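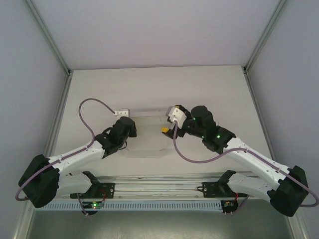
Hiba Semaan is running for the Irklow County Commission for the second time, and she wants to win the seat without accepting any donation bigger than $20. Her district has two towns in it, Wolcombe and Pristitbridge, and for most of their history they sent different people to the commission. Now they share one seat, and every candidate has to bring them to the same table. The towns have been leaning toward each other since the map was redrawn, and it is still not clear who will hold what.

The incumbent has been in the job for 17 years. He comes from Pristitbridge, he is polite to everybody, and he didn't answer my three requests for an interview. His office sent me a printed program of two pages instead. The first page is about roads. The second page is about the Hegarty site, and the Hegarty site is what this election is really about.

Hegarty made paper bags in a long brick building on the Wolcombe side of the river. After it closed, the land went to the county against unpaid taxes. A company that runs computers for mining digital currency has offered to lease it. It promises to repair the roof, to pay a yearly rent and to buy electricity from the county's own small utility. In return it asks for a fixed electricity price during the whole lease.

For the incumbent this is a simple matter. The building is empty and costs money, and somebody wants to pay for it. In Pristitbridge many people agree with him. The rent would go to the general budget, and Pristitbridge schools take the larger part of this budget because they have more pupils. In Wolcombe people live next to the building. They ask about the noise of the fans and about their own electricity bills in December, when the old houses on the river side are expensive to heat.

I expected that Semaan would be against the lease. She was a bookkeeper for a chain of pharmacies before politics, and she speaks about the subject as a bookkeeper. "I have no opinion about the coins," she told me in her kitchen in Wolcombe, where the campaign has its office. "People can mine coins, they can grow mushrooms in there. My problem is page nine of the contract. If the price of power goes up, who pays the difference? Page nine says that we pay."

She gave me a copy of page nine. It is one paragraph of 14 lines, and I read it four times. I believe that she is right, although I am not a lawyer. The county's lawyer said to me on the phone that the wording is "standard for this type of customer" and that it may still change before anybody signs.

**A campaign of small envelopes**

The limit of $20 was not planned as a slogan. In her first campaign Semaan took larger gifts like everyone else, and two of them came from the owner of a gravel company which later asked the county for a permit. She had already lost the election, so there was no vote to influence. But a neighbor asked her about it in the supermarket, in front of other people, and she says that she had no good answer. She sent the money back with a short letter.

Now the gifts arrive in envelopes, mostly in cash, and she writes every one of them in a green book. By law she could leave out the names of small donors. She puts them in. When somebody wants to give more, she asks them to lend her something. In this way she has received a van for the weekends, the use of a copy machine, and a hall in Pristitbridge with a very bad heating system.

I was in this hall for one of her evenings. It was her fourth visit to Pristitbridge and the first where all the chairs were taken. The audience was not on her side at the start. A man in a work jacket asked why his children should do without a new science room so that Wolcombe could sleep quietly. Semaan didn't tell him that he was wrong. She had the school budget with her, and she read aloud how much of the science room the rent would pay for, and then how much the county would lose if the power price went up as it did two winters ago. The second number was larger. The man said that he would like to see this on paper, and she gave him the paper.

Not everything went so well. She was asked about the bridge, which needs new bearings, and her answer was long and had no date in it. A woman near the door asked if she would move the commission's meetings to the evening, and Semaan said yes before the question was finished, then had to admit that one commissioner can't decide this alone. On the drive home she was quiet and then said, "The bridge was bad. I have to learn the bridge."

**The arithmetic of two towns**

To be on the ballot she needed 400 valid signatures. She collected them at the bus stop, at the ball field and outside the church in Pristitbridge, where the priest allowed her to stand only on the sidewalk. Last time she received 2,779 votes and lost. Almost all of them came from Wolcombe, and Wolcombe alone is not big enough to elect anybody. Both campaigns know this, and so the signs along the Pristitbridge road stand so close together that drivers have complained to the county.

The incumbent has the easier path. If his own town votes as it did before, he doesn't need to cross the river. Still, he has crossed it twice this fall, and at the second visit he said that the noise study for the Hegarty building would be published before the vote on the lease. It was a small promise, but he had refused it in the spring. People close to him say that he has read page nine again - they would not say what he thought of it.

The company has also changed its tone. Its latest leaflet, in every mailbox in Wolcombe, shows a drawing of trees between the building and the first houses. It says nothing about the price.

Semaan keeps the leaflet in the back of the green book. The next evening in Pristitbridge is in the same hall, and she has borrowed two electric heaters for it. The first point on her list is the bridge.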